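4.3 Checking a reported success rate before you build on it

The Tulero planner ships with a results file from the Triredance benchmark. Treat the headline number as a claim to be tested. Syahrul Hutapea reran the tabletop set for this guide in March and could not reproduce it with the default settings.

1. Open the results file and find the line marked "trials." The published table reports 53 trials per task. If your copy shows fewer, you have the trimmed release.

2. Set the seed list to "full." The default list holds 3 seeds, all of which were also used for tuning.

Caution: Do not report numbers from the default list. They will look better than they should.

3. Turn off "retry on failed grasp." With it on, a trial that succeeds on the third try is logged the same as one that succeeds on the first.

4. Run the pick-and-place task with object positions shuffled. Allow 40 minutes on a Dateck workstation.

5. Compare your rate with the published one. If they differ by more than 12 points, repeat step 4 with shuffling off and keep both logs.

Note: A close match with shuffling off and a poor match with it on suggests the planner has learned the layout. The authors dispute this reading. Their own appendix has no shuffled runs, so the question stays open.

6. Save the logs under the Wattimena folder along with your settings file. A rate without its settings can't be checked by anyone else.

The tabletop layout loads in the simulator before the first trial.
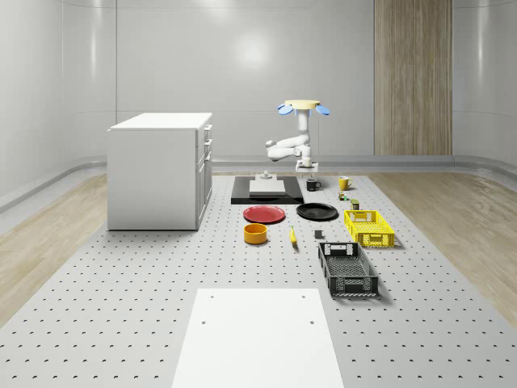
Can I quote the simulated rate as an estimate for a real arm?

Only as a simulated rate, and labeled that way. The benchmark includes no hardware trials, and friction and sensor noise are both left at their default values.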